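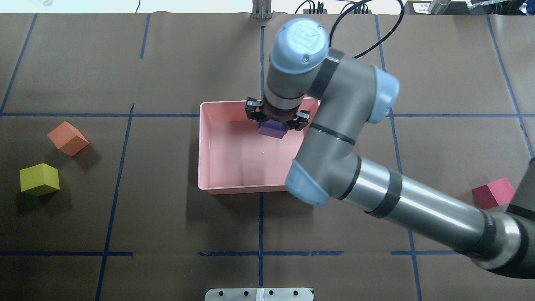 panano_pete
The written rule for block-into-tray work is three lines long and people still skip the middle one. Line one, tape the grid before you touch a block. Line two, never let the gripper open until the block is just off the tray floor. Purple over the pink tray is at about the right height, and I would frame it if the lab gave me a wall. Line three, blocks not in play stay on the paper, outside the tray. Over 300 runs logged this way and I still get messages asking if line two is "more of a suggestion."

grasum_ok
It is more of a suggestion. These are blocks. Drop one from four inches and what do you get, a bounce?

panano_pete
You get a bounce and then a run where the start position is wherever the bounce felt like going. We had 289 good ones in December and then 4 with somebody's freestyle release. Guess which ones I spent the evening on.

Danylo Semeniuk
I'm with Pete on the height, less so on the tape. Our grid at Bhutto looked like it was laid during an earthquake and the numbers came out fine. If you measure from the base, the tape is for humans.

mister_torque
Humans are the ones resetting the blocks, Danylo.

Danylo Semeniuk
Fair. Still not buying a ruler.

grasum_ok
So what's the reset rule? Ours says "return to start," which I have seen read 3 different ways before lunch.

panano_pete
Tray empty, all the cubes back on the paper, none of them touching the tray. Tilted is fine. I gave up on square. 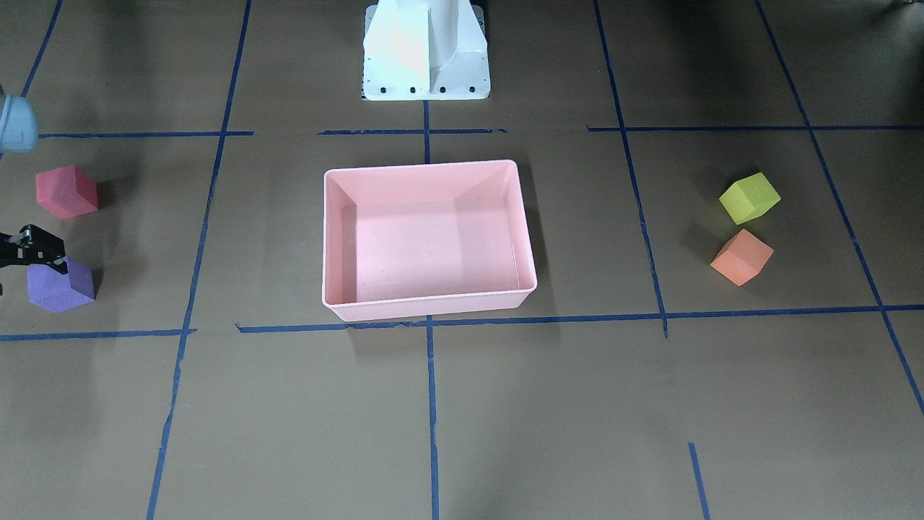
Proposed wording, version 4

1. Reset means tray empty and cubes on the paper.
2. Release only just above the tray floor.
3. Tape gets replaced when it peels — whoever notices it does it.

mister_torque
Number 3 guarantees that everyone stops noticing.

grasum_ok
Fine with 1. Still voting against 2.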